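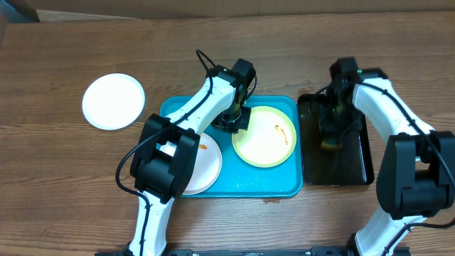
Sorting plates at the table before they go to the sink – does anyone else do this?

Posted by Ivone Cavalcanti
July 17, 2022

Hi all! I've become a bit obsessed with how we clear up after dinner and I'd love some ideas. We rent a unit in Tultow with a galley kitchen that fits one person sideways, so scraping and stacking has to happen at the dining table. At the moment everything gets piled in one tower and by the time it reaches the sink the bottoms are as saucy as the tops, and plates that were hardly used need a full scrub.

I want to try trays. My thinking is one plastic tray for anything with sauce on it, a second tray for whatever's been scraped, and the clean plates left straight on the wood. Is that the right way round? Should I be getting matching trays or different colours? And what do you do about tomatoey, orangey sauce that's already started to set? Our table is timber with a lovely warm grain and I'd really rather not mark it. Usually six of us on a big night, two on a normal one.

Dumisani Ntuli

Yes, yes, yes to trays! I ran the suppers at the Indava hall for a couple of winters and this is the best thing we ever changed. Definitely get different colours. We had a bright turquoise one and a black one, and after one evening even the kids knew turquoise meant dirty. A black tray looks smart but it won't show you a spill until your sleeve is in it, so I'd keep that for the scraped plates and let the bright one take the mess.

Clean plates off the trays altogether, like you said. Leave a bit of bare wood between them and the dirty tray so nothing gets nudged across by accident. And don't stack on the dirty tray at all if you can help it! Set the plates out flat, on the diagonal if they're big (you'll get two dinner plates on a medium tray that way and still have somewhere to put a fork down). Once each one is scraped it moves across, and only then do you stack.

For the sauce, a silicone spatula beats a knife every time. Wipe from the middle out to the rim in one go, then a square of damp paper towel. If it's set hard, lay the wet paper towel over the streak while you do the others and come back to it. White plates with a coloured rim need a second look because a thin smear likes to sit right where the colour starts. I love this stuff, sorry, I could go on all night.

Lwazi Kekana

just use the dishwasher

Sizwe Shabalala

Lwazi, she says it's a galley kitchen, there may not be one!

Ivone, I agree with nearly all of Dumisani's answer but I'd add a thing about the table. Check the underside of your trays before you slide them anywhere. Mine picked up a bit of grit in the caravan and left a scratch along the grain that I was still rubbing oil into in November. Lift, don't slide, or stick felt dots on the corners. A raised lip on the tray is a must too, it doesn't have to be deep, just enough to hold a dribble.

Also scuffs on a plastic tray are fine – they wash up beautifully and you'll stop noticing them.

Ivone Cavalcanti

Oh this is brilliant, thank you! There's no dishwasher, sadly. The wet paper towel trick worked a treat on tonight's pasta plates. Off to hunt for a bright tray, and felt dots are on the list.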